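Pre-run check, cell 2, Zomside. Software side mostly, hardware only where it bites us. Filled in by Miloslav Šťastný, May, started 7:40 am. Build under test: Gemelwood planner + Salatis perception node. OK / NOT OK / N/A, comments after.

## A. Before power

- [x] E-stop reachable from keyboard seat. OK
- [x] E-stop released, reset, pressed again. OK. Driver log shows both events this time
- [x] Cable clips on the arm shells seated. OK, pushed each one with a thumb
- [x] Slack in the black cables at full wrist roll. OK at slow speed. See D, the planner knows nothing about cables
- [x] Mat flat under the work area. OK
- [ ] Floor clear behind rack. NOT OK, shoes. Move them pls
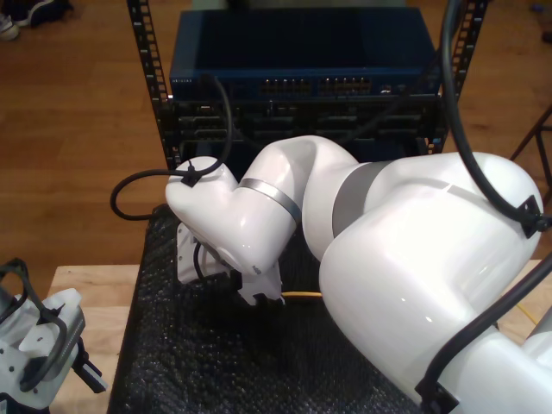
## B. Control

- [x] Controller rate set to 500 Hz in the config, both arms. OK
- [x] Same rate reported by the driver at startup. OK. Check the driver and not just the yaml, they disagreed last month and we lost a morning
- [x] Joint limits loaded from the cell file, not the defaults. OK
- [ ] Watchdog trips at 300 ms with no command. NOT OK. Left arm trips fine. Right arm holds position and keeps the last target. Reproduced twice. Ticket 654 open, Michalík has the logs
- [x] Speed cap on while 654 is open. OK, set by hand. Needs to be in the launch file, I will forget
- [x] Gripper force limit read back after write. OK both sides
- [x] Gripper open/close from the terminal, no planner running. OK

Comment: until the watchdog thing is fixed, one person stays on the e-stop for any motion of the right arm. Also for "just one quick test". No exceptions for me either.

## C. Perception

- [x] Camera streams up, timestamps moving. OK
- [x] Extrinsics file is the current one. OK, hash matches the sheet on the wall
- [x] Port detector finds both banks on the switch. OK
- [ ] Port detector stable with a gripper in front of the panel. NOT OK. Port index jumps by one when the lower half of the switch is hidden. Looks like it re-sorts on every frame. Should lock the index once the target is picked
- [x] Plug pose estimate, yellow cable. OK in daylight
- [ ] Plug pose estimate, lights only. NOT OK, clear plastic head drops out and the fit slides back onto the boot. Insertion axis still usable, tip depth is not
- [x] Low confidence pose stops the run. OK, tested by covering the lens
- [ ] Mat ignored by the collision cloud. N/A today, filter switched off. The bumpy texture was giving us phantom points, someone shoud re-record the background before it goes back on

## D. Planning

- [x] Scene file has table, rack posts, switch. OK
- [ ] Scene file has the fabric-covered box in front of the switch. NOT OK, missing. Added by hand for now with a fat margin
- [x] Arm-to-arm collision check on. OK. Was off in the branch I pulled, look at this first
- [x] Planner rejects goal inside the rack. OK
- [x] Left arm keep-out zone follows the right arm goal. OK
- [ ] Cable sweep considered. NOT OK, not implemented. Wrist roll limited in software so it doesn't wind up
- [x] Replan on a moved target. OK but slow 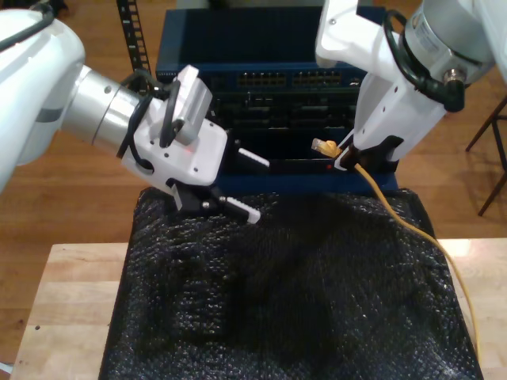

## E. Insertion run, slow mode

- [x] Approach stops short of the panel and waits for confirm. OK
- [x] Confirm prompt shows port number and bank. OK. Read it out loud, see the index bug in C
- [x] Contact threshold set from file. OK
- [x] Abort on sideways force. OK, pushed the wrist by hand, backed off along the approach axis
- [ ] Abort message says which arm. NOT OK, just says "arm fault". Useless with two arms
- [x] Gripper stays closed after abort. OK
- [x] Log written and readable. OK, run 228
- [ ] Log includes planner version. NOT OK, field is empty

## F. Sign-off

Slow mode: yes, with a person on the e-stop.
Full speed: no. 654 has to close first, and the port index fix has to be merged.
Unattended: no.

To do, in this order:

1. Right arm watchdog (Michalík)
2. Lock port index after target pick (me)
3. Speed cap into launch file (me, today)
4. Box into the scene file, measure it properly
5. Arm name in the abort message
6. Planner version in log header, proably a one-liner

Redo B and C in full after any driver update. D only if the scene file or the table layout changes. If you change something and skip the recheck, write it here with your name.

M. Šťastný, done 9:15 am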